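Batier abre en septiembre su servicio de mantenimiento para células de dos brazos

Grarari. La empresa Batier pone en marcha Estora, un plan de revisión para las células de clasificación de envases que, según sus propios técnicos, consiste sobre todo en apretar tornillos que alguien juró haber apretado.

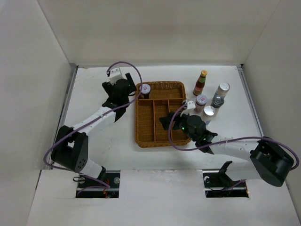
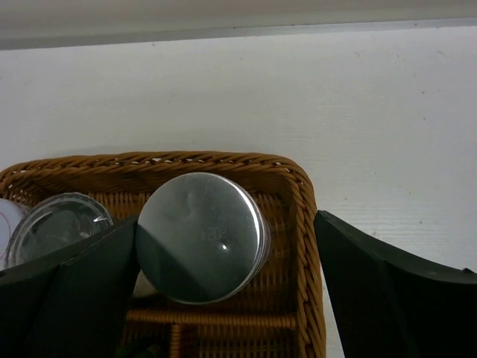 Dos brazos, una bandeja de mimbre y varios tarros.

El plan contempla una visita cada 3.000 ciclos. En ella se repasan las fijaciones de las bases, se comprueba la holgura de los codos y se vuelve a calibrar el cierre de las pinzas. Los cables reciben un capítulo aparte: de las 139 incidencias atendidas durante el periodo piloto en la planta de Nair, más de 16 empezaron por un cable con ideas propias sobre el recorrido.

La revisión completa ocupa a 2 técnicos durante una mañana. El brazo izquierdo se ajusta primero y el derecho después; hacerlo al revés también funciona, pero el manual dice lo contrario y Batier ha decidido respetarlo.

Las solicitudes se atienden de lunes a viernes. Los viernes por la tarde, con resignación.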